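About Visteck

Visteck helps small organizations buy robot equipment for household work. We do the needs list, the budget and the purchase schedule, and we stay on through delivery. We do not sell hardware and we take no commission from anyone who does.

The company was started by Kálmán Kovács and Evdokia Pappas, who had both spent years on the purchasing side of automation and had both signed for machines that ended up on a shelf. There are 9 of us now. Our office is on the second floor of the old Wamstead building, with a freight elevator and a loading door at the back.

What we do

Most clients come to us with a task in mind and a number from a sales sheet. The number is usually for the arm or the gripper alone. We add the rest: mounts, spare finger pads, cables, shipping, storage, operator hours, floor space, insurance and the second unit you need when the first one is out for repair. A basic plan runs 36 pages. It has a parts list, a month-by-month cash table and a page on what can be put off until next year.

Hand-held grippers are the larger part of our work at present. They cost less than a full arm, and a client can learn a lot about a task before paying for one. Cloth is the job we are asked about most, so we budget for it separately. Pads and fingers get their own line, and so do the hours spent in real rooms.

Levente Szűcs keeps our price book, which has 1,573 entries and is revised every April. Quotes older than one year are taken out. Adjoa Ofori handles leases and service contracts. Zoltán Juhász does site visits and writes the space and power section of each plan.

How we charge

Fixed fee, agreed before we start. Half is due at signing and half when the plan is delivered. Changes to the parts list are free for 90 days after that. Site visits outside the county are billed at cost.

We have finished 318 plans so far. The longest was for Tonemance, which wanted three budget years laid out side by side. One of the shortest was for the Szilágyi workshop and came down to one gripper, two sets of pads and a locking cabinet.
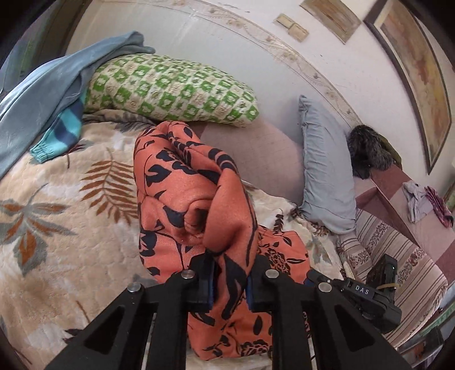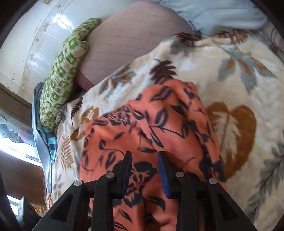

Cloth handling on a bed with a hand-held gripper. The orange fabric is between the closed fingers in the first picture.

Page last updated July 13, 2026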